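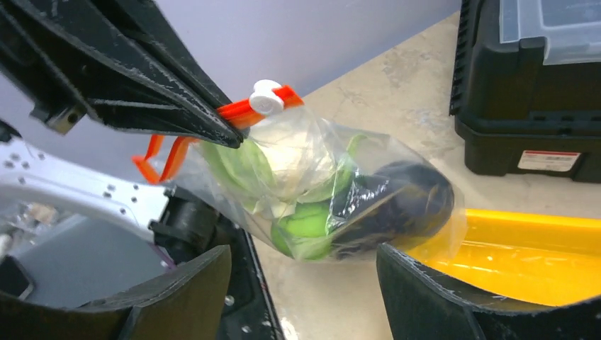
Reet Toom packs vegetables for a living, or at least for half of her living. In the mornings she keeps the books of a small printing company. In the afternoons she teaches people how to put food in bags, and she is a little tired of people laughing when she tells them this.

"They think it is a joke," she says. "Then I ask them to show me their vegetable drawer, and they stop laughing."

Her course is called Sindley, after the street where she first gave it. It has five lessons, and the first one is done only with toy vegetables. I came to see her on a rainy afternoon in November, and the tea was ready before I had taken off my coat.

I wanted to know first why she doesn't use real food. She answered that she did so in the beginning, and it was a mistake. A tomato can be packed maybe three times by a beginner. After that it is soup.

"With toys you can repeat. You put the cabbage in, you take it out, you put it in again. By the end of the first hour the hands know something. The second lesson is with real vegetables, and by then people are calm."

She learned this from Siu-ming Leung, who ran a food stall for 29 years and later helped her to write the lessons. He was very strict about the order of things. The heavy piece goes in first and lies at the bottom. The leaves come last, because a leaf under an eggplant is, in his words, already finished.

I asked if this is not something everybody knows.

"Everybody knows it," says Reet. "But look how people do it when they come home from the store. They take what is nearest to the hand. First the lettuce, then the heavy things on top of the lettuce."

She prefers zipper bags with a slider, and she admits that some of her students are against them. A box is better for berries and for anything already cut, she thinks. But a bag takes the shape of what is in it, and in a small refrigerator this makes a big difference.
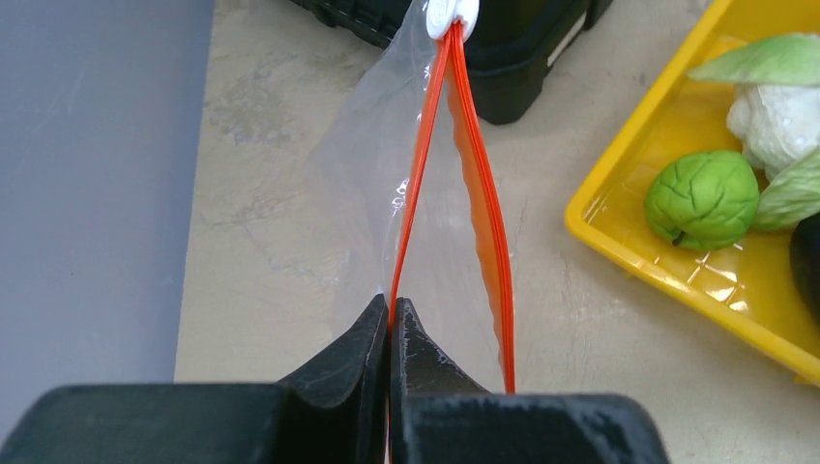
The opening of the bag is where most beginners have trouble. They pull the slider only half of the way and then push the vegetable through a hole that is too small for it. The track bends, and after some days it doesn't close well anymore. Reet makes her students open the bag to the very end, put one hand inside, and make it wide before anything goes in.

"It is a small movement, but I had a man in the class, Joar Nyberg, who needed the full lesson for it. He was a very tall man with very big hands, and he was angry with the bag. Now he sends me pictures of his refrigerator."

Does she wash the bags and use them again? She does, unless they held meat or fish. She turns them inside out, washes them with a little soap, and hangs them over wooden spoons standing in a jar. A bag that is put away damp will smell, and she thinks this is the reason why many people try it once and give up.

We spoke for a long time about labels. In the beginning Reet didn't believe in them. She thought that if the bag is clear, you can see what is inside, so why write it? It was another teacher, Wing-sze Ko, who changed her mind. Wing-sze asked her to take out everything from her freezer and say what it was and how old. There were 17 bags. Reet could name the food in most of them, but the age she could guess only for two.

"I was ashamed," she says, and laughs. "I was already giving the course at that time!"

Now the date is written before the bag is filled, while it lies flat on an even surface. On a full bag the pen jumps and the numbers become ugly.

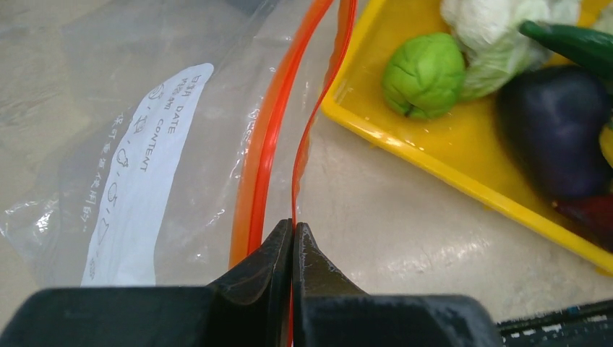
Reet also likes a tray next to the bags. Everything that will be packed goes on the tray first, so that you see the whole amount before you choose how many bags you need. Without it, she says, people open one bag after another, and in the end there are four bags with almost nothing in them. At home she sorts on the tray also by how soon things must be eaten.

More than 200 people have taken the course until now. Some come because they want to throw away less food, and some have just moved to a smaller apartment. A few come with a husband or a wife, and Reet says these are the loudest lessons, since every couple has one person who folds and one person who stuffs.

I asked which one she is herself.

"By nature I stuff," she says. "My sister folds. When I was a child, she had all the drawers in our room and I had the floor."

Next year she would like to add a lesson about dry food, rice and beans and flour, but she has not decided yet what to use for practice. Flour is difficult to pick up again from the floor. Before I left she gave me one bag and a toy pepper and asked me to pack it. I opened the slider half of the way.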